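**Ticket 673: right arm stops with a force fault while erasing** (Inwood cell, open)

OK, so this one's been bugging me since May! The wipe task on the Keter setup runs fine, then the right arm leans on the eraser a bit too hard and everything locks up with fault 148. I was on the two-letter job again, big A and little a in black marker, left arm parked by the board edge.

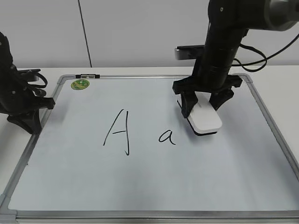

Breststead support wrote back to check the contact limit first. Ours was still at 800 after the Dinu update, and they want it lower for anything that presses on a flat surface.

Fair enough, I'd never looked (oops). I dropped it to 673 and restarted both controllers. Next run faulted again, just later! The log has a spike at line 794, and the grip force reading drifts before that, so now I'm suspicious of the fingers too. I pulled up the wrist view to look at how the tips close. 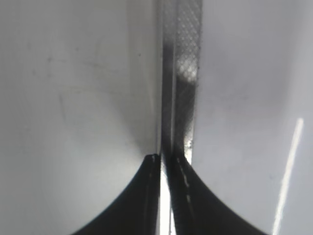

*Wrist camera, fingertips closed on the narrow mesh-patterned strip.*

Still to do: re-zero the grip sensor, then send Breststead the full log. Leaving this open.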